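Drormont shop floor notes: the new cleanup rules are up

If you've walked past the test area at Drormont since June, you've probably seen the new sheet taped by the door. It's two pages, it's called the Nikham rules (after the bay where we tried them first), and I like it a lot more than I thought I would!

Wiesława Marciniak wrote most of it. She went through 80 session logs from the two-arm cleanup work and found 22 where the notes didn't say which arm was supposed to hold still. That's a big hole if you're the one who has to sign off on the run – and this spring that was usually me.

So now there's a holding arm and a moving arm, named out loud before power goes on, and they don't swap in the middle of a task. Brush work and scoop work each get their own speed limit. And every brush, scoop and shovel goes on the tool list before the session, even the cheap plastic ones (especially those, if you ask me, they flex like crazy).
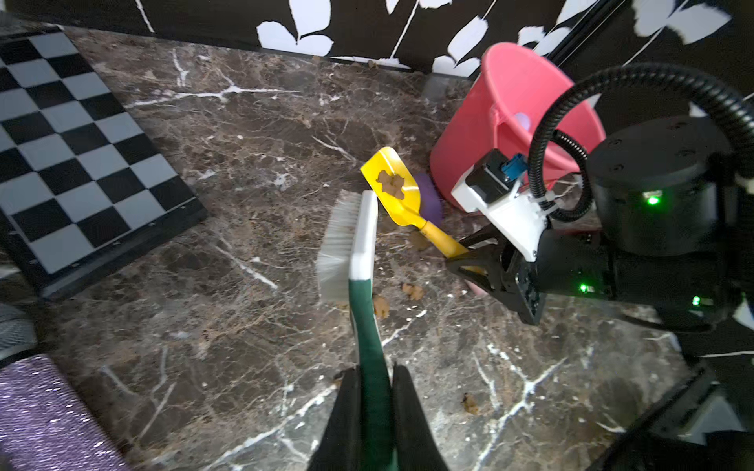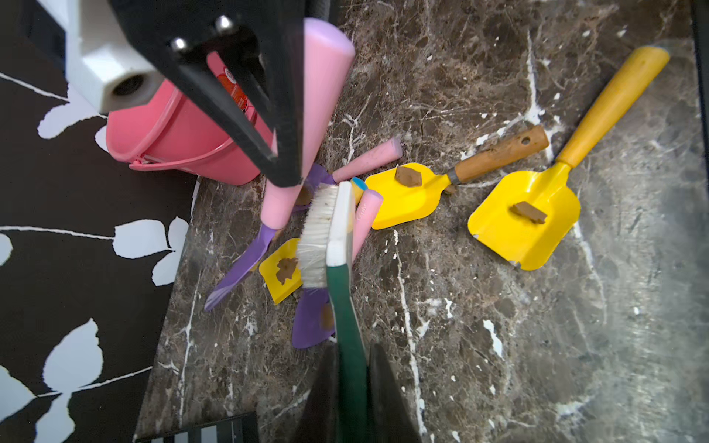
What changes for operators

The part people are grumbling about is the stop check. You now have to press stop once with a tool in the grip, before any real work, and write down whether the tool stayed put. Manolis Katsaros thinks it should be once a day. Wiesława wants it after every tool change, and for now she's winning. I timed it on my own shift and it cost me 31 seconds each time, so I'm not going to complain.

Crumbs and clumps have their own line too. Anything left on the work surface gets noted at the end, and the grippers get wiped down before the next person takes over. We used to skip that one all the time – me included.

The Broller team starts on the same sheet next, and Ventura has asked for a copy. If you spot something that doesn't make sense, write it on the paper by the door. Manolis already has, twice, in red.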